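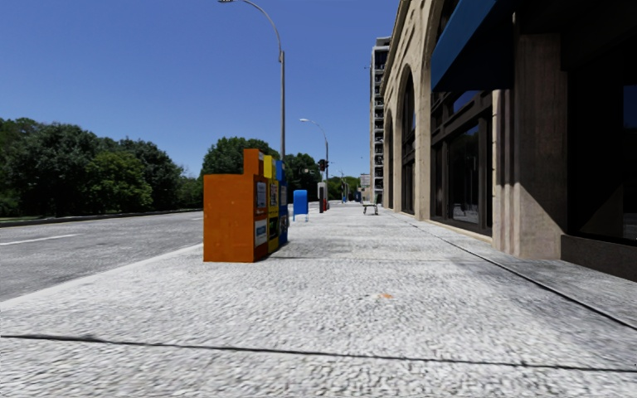 Sim, sidewalk block, start of the straight run. Newspaper boxes on the street side, then the mailbox.

July, after lunch

Okay, budget notes before I forget what we agreed on, and before Natanael asks me again in the hallway. The question is what we buy for the sidewalk robot this round and what waits. I went back through the sim block this morning with the shopping list next to me, and I think it changed my mind on two things.

First, the side sensors. Look at how the street furniture stacks up along that curb. Coming at it from this end, the yellow box is mostly hidden behind the orange one and you only get a sliver of the blue. The mailbox sits up on thin legs, so a single low scanner might see the legs and miss the big rounded body on top (I've been burned by table legs before, same idea). So I want a second unit mounted higher. Lommont quoted us $400 apiece for the small ones and we need 2. Osvaldo thinks one is plenty if we tilt it. Maybe! But I'd like to try both in sim before we argue about it, that part costs us an afternoon.

Second, the glass. The building side has big windows in arches and at least one is throwing back reflections. I had the fancy depth camera down as a must-have and now I'm not so sure, I've seen that kind of camera get very confused around storefronts. Moved to "borrow first." Vanderleia knows somebody at Gimwood with a loaner pool, she's going to write to them.

Wheels: the pavement texture in the block is pebbly and there's a dark joint right across the walkway. The sim has it as a pattern more than a bump as far as I can tell, so I don't trust it for picking tires. Rogério wants the soft ones, 16 inch, and I'd say get one set and drive it on the real thing out front before ordering spares.

Batteries. We have 5 packs for Luna and two of them are tired. I'd replace those two now and leave the rest. Ademir is asking for a second charger too, which is fair, he's the one who comes in early to swap them.

Not buying this round: the new workstation. The old one renders this block slowly but it renders it.

To do:
Both sensor heights in sim, same start point (me)
Ask Lommont if the quote includes the cables, last time it did not
Loaner email (Vanderleia)
Tire order, one set only (Rogério)
Find the mounting bracket drawings, I think Osvaldo has the latest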